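Sunday, September 26, 2021

Back from Hudham, feet ruined, writing this before I lose it all.

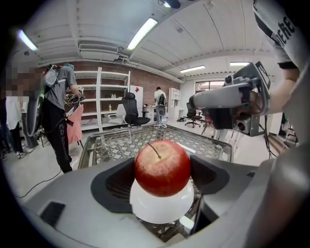
What did I go for in the first place? To walk the old railway line from Hudham to Tisum, end to end, before the November closure, and to find out if I can still do a long day with a proper pack on.

So. Up at stupid o'clock. Had laid everything out last night and still managed to leave the flask on the side. Went back for it. Missed the first bus, stood in the shelter reading the same notice over and over. Line path shut from November for bridge repairs, no date for it opening again. The diversion goes by the main road and I wouldn't walk that for money.

Second bus nearly empty. Driver had the heating on full. Off at Hudham by the church, fog still down, could hear cows and not see them. Found the old platform quicker than last time. They've cut the brambles back and you can see the edge stones now, and the bit of ramp at the far end. Sat on it and did my boots up again. Left one too tight. Should have known then.

First stretch lovely. Dead straight, beech on both sides, hardly any of it turned yet. Ground soft but not bad. The cutting was dripping all down the north wall, ferns everywhere, that smell like a cellar. Didn't meet a soul until the gate, then a man with two spaniels who told me the way when I hadn't asked. Nice enough.

Fog lifted all at once somewhere past the second bridge. Took my coat off. Put it on again. Took it off.

Now the viaduct. I'd forgotten how it comes at you, you come round the one bend on the whole line and there's the drop. Parapet is low. Lower than I remembered, or I've got more sensible. Walked down the middle with my eyes on the far end like a child. 200 yards, the board says. Felt like more. Wind coming up through it from the river side. There's orange fencing stacked at the Grulberg end ready for the works, and somebody has sprayed numbers on the brickwork, presumably for the repairs. Hope they use the right colour brick. They didn't on the Simard road bridge and it looks like a bad tooth.

Lunch at Grulberg on the bench by the old goods shed. Cheese and pickle, the end of the fruit cake, tea from the flask I so nearly left. Good tea too. Shed has a new roof on it, tin, very shiny. Last time there was a tree growing out of it. Wanted to look in but it's padlocked now. Looked through the gap in the doors, got nothing but dark and a smell of diesel.

Stayed too long. Legs went stiff. Must remember this, ten minutes and up, no lounging about.

The afternoon was the hard part. After Grulberg the path leaves the line where the farm has taken it back, and you go round three sides of a very large field, and the field was plough. Boots like dinner plates by the first corner. Scraped them on the stile, four strides, the same again. Gave up scraping. Heel was going by then, could feel it, kept thinking I'll stop at the next gate and see to it. Did not stop at the next gate. Stopped a mile after, sock off, and there it was, a beauty. Plaster on. Plaster came off in the sock before I'd got to the lane. Tape next time. Tape BEFORE I set out, not after.

Sulked a bit along the lane. Thought about ringing for a lift, and there was no signal anyway so that settled that.

Then back onto the line at the old crossing keepers house and it all came right again. They've painted the door dark green. Hens in the garden, washing out. And the embankment after, the high part, where you can see right across to the Simard hills with the sun low on them. Stood there a good while. Buzzard going round and round over the reservoir woods, mewing away. Blackberries finished, all gone to mush, but hips all the way along and sloes as big as I've ever seen them. Picked a sandwich bag full. Will want a frost on them, or a night in the freezer, I never can remember which is meant to be better. Gin anyway.

Heard a train. I swear. It'll have been the main line, the wind does that, but on that stretch with the rails gone all these years it did make the back of my neck go cold.

Tisum by teatime, just. Eight hours door to door with stops. Slower than the last time I did it but I'm not going to be silly about that. The café was shutting, chairs already up, but they did me a tea in a paper cup and a slice of bread pudding that must have weighed as much as the pack. Ate it on the wall. Bus was late and I didn't mind a bit.

Home now. Bath. Heel looks worse out of the boot than it felt in it. Right knee grumbling going downstairs, fine going up. Boots stuffed with newspaper by the back door, will do them properly tomorow, or that's what I'm saying tonight.

Things to put right:

Pack too heavy. Carried the big waterproof and the small one. Why. Carried the binoculars and used them once.

Thicker socks, or the thin ones underneath as well. The grey ones are done for, bin them, don't wash them and put them back in the drawer again.

Poles for the plough.

Map was fine but it still shows the path going straight through at the farm. Write to somebody. I said that last year.

Want to do it once more before they shut it, the other way about, starting from Tisum so the field comes while I'm fresh and the viaduct comes after lunch. Next fortnight if the heel lets me. Light's going so early already, I had the lamp on to write this and it's hardly evening. Could break it at Grulberg and do it over two goes but that feels like cheating, and the Grulberg bus doesn't run at weekends now.

Sloes are in the sink. Must pick them over before bed, there were at least a couple of spiders came home with me. Too tired. Doing it anyway.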